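Subject: Re: [tinkerers] Anybody make it to the Tercombe open day?

Mercy Kirui wrote:

> Did anyone from the list get to the Tercombe open day in May? I had it
> on my calendar and then got stuck at work until six. I'm mostly curious
> about the clothes handling demo. The flyer said people could try it
> themselves, but it didn't say what "it" was. Is it worth the drive next
> time? And is parking as bad as it was for the Brenitz thing?
>
> Mercy

Hi Mercy, hi all,

I went! I got there a little after ten, stayed way longer than I'd planned, and I've been boring my family with it ever since, so thanks for giving me an excuse to bore all of you.

Parking first. It's fine if you use the lot behind the building and not the one the sign points to. Somebody at the door told me they'd had 267 people sign up, and I believe it, the hallway by the coffee was packed solid. By lunch it had thinned out and you could get close to things.

The downstairs part was mostly what you'd expect. Arms moving boxes, an arm sorting bottle caps by color, a little wheeled cart from Jilevex that kept stopping for people's feet (very polite, got nowhere). I watched the cart for longer than I should admit. There was also a talk on safety fencing that I skipped, so if anybody else on the list caught that one please write it up.

The clothes stuff was upstairs and it was the best thing there by a mile. What they do is have a person do the chore while holding a gripper in each hand, and the recordings get used to teach the robot later. So you aren't steering an arm on the other side of the room, you're standing right there at the bed with the laundry, and your own wrists and elbows do all the work. The only thing you give up is your fingers. You get two pads per hand and that's it.

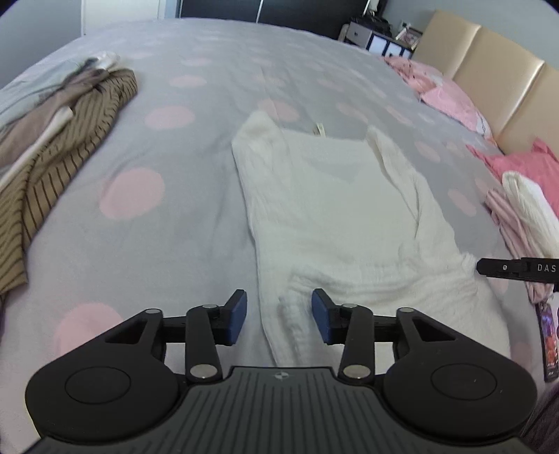

I figured I'd be good at it. I fold laundry every week of my life! Well, I was terrible. Picking up a sleeve is easy enough, but picking up one layer of a sleeve without grabbing the layer under it took me four or five tries, and by then I'd dragged the whole shirt sideways and had to flatten it out again. The woman running my turn told me to come in low and close slowly on the edge, and to quit pinching from straight above. That helped a lot. She also said most people squeeze way too hard to begin with, and yep, that was me.

The other thing I hadn't thought about is how much I smooth things with my palm. You can't do that with pads. You have to take hold of two corners and pull the cloth tight between your hands, and then set it down before it sags. My final fold looked like something a dog had slept on, but they kept the recording anyway. She said the clumsy ones can be useful too, as long as you recover and finish the job.

I asked how many of these they need. For one kind of top, on one bed, they had done 80 runs before the robot's folds started to look like folds. Then they moved to a different room with different bedding and it got a lot worse, so now they try to do a few in as many bedrooms as people will lend them. Real bedrooms with real piles of clothes on the bed, which made me feel better about mine.

They did show a video of the robot doing it by itself. It's slow. I timed one shirt at 61 seconds and it had to regrab the hem partway through. Somebody behind me said his kid was slower than that, so maybe it's ahead after all.

A few odds and ends. The grippers are heavier than they look, and my forearms were sore the next morning after maybe 13 minutes of folding. Wear short sleeves, because my cuffs kept getting in the way and I ended up rolling them past my elbows. If you want a turn, go upstairs first thing and put your name on the sheet, then go see the rest. I waited through most of lunch for mine. And the Owino people had a table near the stairs with spare finger pads in different rubbers that you could squeeze and compare. The softest one was way grippier on cotton than I expected, and I would love to try it on my own little claw at home if anyone knows where to buy that kind of sheet in small pieces.

So yes, Mercy, worth the drive. They're talking about another one in the fall but didn't have a date up. If you go I'll ride along and split the gas, I want another shot at that sleeve.

Faith Sang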